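Rewatching Beaudoin before the theater closes

2020-02-03

The Skanora has been showing older films in the small room since November, and last night they got to Beaudoin. I saw it the first time it came through Sitville and fell asleep before the trial. This time I stayed awake for all of it and I think I was wrong to write it off.

Tickets for the small room are 10 dollars. I paid at the counter and sat near the back on the left, where the seats still lean. There were more people than I expected for a slow drama on a cold night.

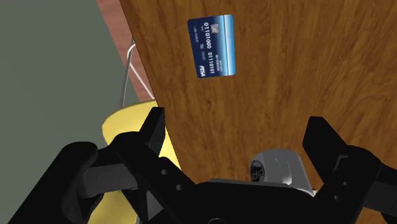 One card on the table.

The movie follows a land surveyor who comes home to sell his father's house and ends up as a witness in a dispute between two neighbors. For the first 30 minutes there is hardly any music. I remembered that part as dull. On a second look there is plenty going on, mostly in the way the sister answers questions a little too fast. Ilgın Akyol plays her, and she is the best thing in it. She has one long speech in the kitchen and the camera stays on her the whole time.

The trial is still too long. There are two scenes with the county clerk that cover the same ground, and I would have cut the second one. The lawyer also has an accent that comes and goes.

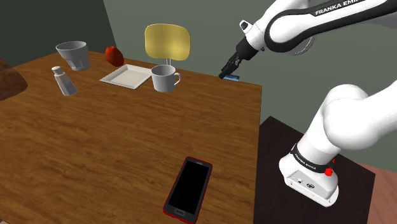 What I had forgotten completely was the ending. He drives back out to the property line, gets out of the car, and the film stops there. A man behind me said "that's it?" pretty loudly. I liked it — but I can see why it bothered people, and I would have said the same thing the first time.

The print was in good shape apart from some scratches near the reel changes. The sound was low in the first half and somebody must have turned it up, as the second half was fine.

What's left on the schedule

The small room has 289 seats and the Skanora says it will close for repairs after this series. Two titles are left that I care about:

Bidance, the dance hall comedy. I have only seen it on TV, with ads, and I want to see the contest scene on a big screen.
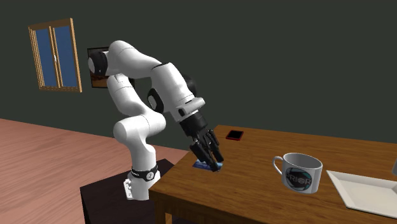 The shorts program, made up of student films from the area. Last year's winner got 1,000 dollars and was better than most of what I paid to see. I don't have the running order yet, but I'll post it when the theater puts it up.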